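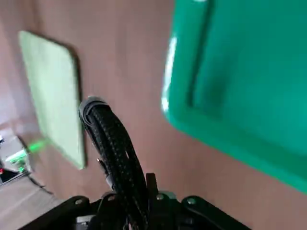
How do you get the sour smell out of a plastic storage bin?
Wash it with dish soap and hot tap water, follow with a baking soda soak, and let it dry completely with the lid off. Most of the odor is held in residue under the rim and in the inside corners.

Washing

Empty the bin and knock out loose dirt outdoors. Use a soft brush or a nonabrasive pad. Scouring powder and steel wool leave fine scratches in a glossy plastic surface, and scratched plastic holds grease and stains.

Work from the rim down. A molded lip is often hollow or folded underneath, and a cloth will skip over the fold. An old toothbrush fits most of them. Rounded corners clean up with the pad alone; square ones need the brush.

Soaking

Dissolve 3 tablespoons of baking soda per quart of warm water. Fill to just above the stained line and leave it for 8 hours. Overnight is fine. Rinse twice. If the smell is still there, repeat the soak before moving to anything stronger.

Diluted bleach is the next step for mildew. Follow the dilution on the bottle, open a window, and rinse well. Do not combine it with vinegar or with any cleaner containing ammonia.

Drying

Stand the bin on its side with the opening facing down slightly so the rim can drain. A wet rim is the usual source of a smell that comes back after a week. Bins should not be nested until the outside is dry too — two damp walls pressed together will stick and sour.

Fit and storage

Measure the outside width at the rim, not at the base. Most bins taper. The Plitel shelf unit in our utility room has 61 cm between uprights, and a bin measuring 56 cm across the rim goes in with room for fingers on both sides. The Tosh bin has the same base but a wider lip and will not pass.

Keep bins out of direct sun. Colored plastic fades first along the top edge, and faded plastic cracks there under load.

Labels: put them on the short side, below the lip. Soak old ones with cooking oil before scraping.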